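Loose cover

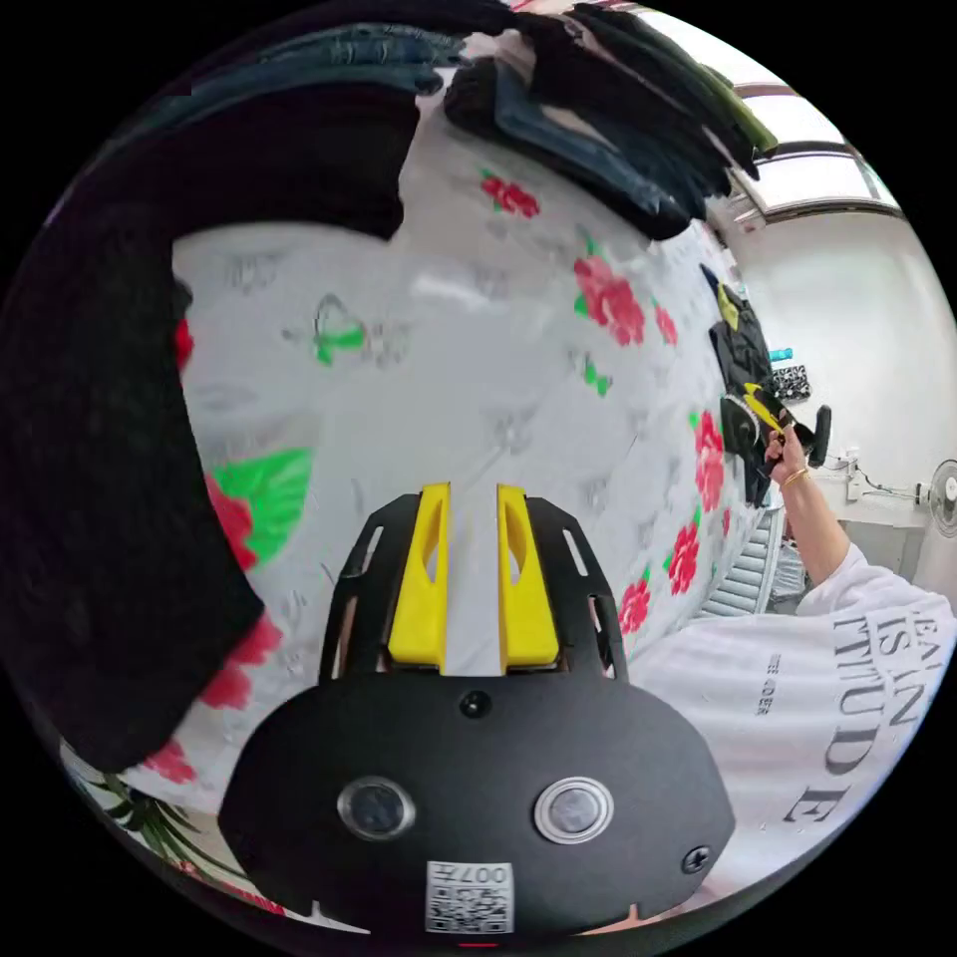

Fabric beneath a pair of slotted yellow fingers and a black housing with two round buttons.

A loose cover (also slip cover, or in older trade usage case cover) is a fitted fabric covering made to be placed over a piece of upholstered furniture and removed when required. It differs from fixed upholstery, in which the outer fabric is tacked, stapled or stitched to the frame. Loose covers are used on armchairs, sofas, dining chairs, footstools and headboards, and are made either for one particular piece or, less often, to a standard pattern for a range of furniture in current production.

Contents
1 Purpose
2 Parts and construction
3 Measuring and cutting
4 Fabrics
5 Fastenings
6 History
7 Use in interior design
8 Care
9 See also

Purpose

Loose covers are made for protection, for ease of cleaning and for a change of appearance. In houses where rooms were shut up for part of the year, plain covers kept dust and sunlight from the more costly fabric underneath. A cover of this kind was taken off when guests were expected. In later domestic use the cover itself became the usual visible surface, and many chairs and sofas are now sold in a plain calico with the expectation that a cover will always be worn over it.

A second set is sometimes ordered at the same time as the first. This allows one set to be washed while the other is in use, or permits a lighter fabric in summer and a heavier one in winter.

Parts and construction

A cover for an armchair is normally made up of the following pieces: inside back, outside back, seat, front border, inside arms, outside arms, arm fronts (known as facings or scrolls), and a skirt or valance. Seat cushions are covered separately.

Where the inside back meets the seat, and where the inside arms meet the seat, extra fabric is left to form a tuck-in. The tuck-in is pushed down into the gap between the upholstered parts and holds the cover in place when the chair is sat upon. A tuck-in that is too shallow will pull out in use, while one that is too deep forms a ridge under the cushion.

Seams are plain or piped. Piping consists of a cord enclosed in a strip of fabric cut on the bias, and is placed along the outer edges and facings, where it strengthens the seam and marks the line of the furniture. Self-piping is cut from the main fabric, and contrast piping from another. Cord should be washed before use unless sold as pre-shrunk, otherwise the seams may pucker at the first laundering.

The skirt may be gathered, box pleated, or straight with a single inverted pleat at each corner. Some covers have no skirt and are instead drawn under the frame by ties or by a tape run through a casing. This finish is usual on furniture with turned or tapered legs that are meant to be seen.

Measuring and cutting

Measurements are taken at the widest point of each section, with allowances added for seams and tuck-ins. The quantity of fabric depends on the width of the cloth and on the size of the pattern repeat. A large repeat increases the amount needed, as the main motif is generally centred on the inside back, the seat and the outside back, and matched as a pair on the arms.

Two methods of cutting are in general use. In block fitting, rectangular pieces of fabric are pinned directly to the furniture, smoothed into position and trimmed to shape. In pattern cutting, a trial cover, or toile, is first made in cheap cotton, then taken apart and used as a template. Block fitting is quicker for an experienced cutter. Pattern cutting is preferred for costly cloth and for repeat orders.

The Wilholm system, used by a number of workrooms, combines the two. The inside back and seat are block fitted, and the arms and facings are cut from numbered card templates. The original set had 42 templates, and a later edition increased the number to 53 in order to include wing chairs and curved sofas.

Fabrics

A fabric for loose covers should be closely woven, firm, and light enough to pass through a domestic sewing machine in several layers at the piped seams. Cotton, linen and mixtures of the two are the most common. Linen union, a cloth of linen and cotton, has long been a standard choice. Heavy velvet, chenille and loosely woven tweed are better kept for fixed upholstery.

Shrinkage is allowed for either by washing the cloth before cutting or by making the cover slightly generous. Fire safety rules apply to furniture coverings in many countries, and the requirements for loose covers may differ from those for fixed fabric.

Fastenings

The opening is normally placed at one rear corner, running from the base of the skirt to a point just below the top of the back. Large sofas may have an opening at each rear corner. Hooks and eyes, press fasteners on tape, zips, touch-and-close tape and fabric ties are all found.

The Voker tape is a cotton band with hooks set at intervals of 4 centimetres. It is sewn into the opening by hand and lies flatter than a zip on a curved back. The Tsuchiya closure, a concealed placket fastened by small flat buttons, is seen mainly on tailored dining chair covers.

History

Removable covers for seat furniture were in use in Europe by the seventeenth century, at first in leather, serge and other plain cloths. Checked and striped linens and cottons became common in the eighteenth century, often with simple tape ties and a loose fit. Printed cottons, including chintz, were widely used in the nineteenth.

The town of Mirnberg became a centre for ready-made covers, and at its height supported 40 workrooms, most of them family businesses. The trade there declined as cheaper fixed upholstery became available. Its working methods were recorded by Solange Kennedy in a study of domestic sewing trades, which remains the main source on the cutting practices of the town.

Use in interior design

Loose covers are often specified where existing furniture is sound but does not suit a new scheme. They also allow unmatched pieces to be brought together in a single cloth. A cover cannot correct worn springs or flattened padding, and repairs of this kind should be completed before measuring begins. Leather furniture is difficult to cover, as the fabric tends to slide, and an interlining or an undercover of brushed cotton is often fitted first.

Care

Covers should be brushed or vacuumed regularly. Zips and hooks are fastened before washing. Cotton and linen covers are commonly put back on the furniture while very slightly damp, so that the cloth settles to the shape of the frame, and skirts and pleats are pressed once the cover is in position.

See also

Antimacassar
Dust sheet
Piping (sewing)
Upholstery
Valance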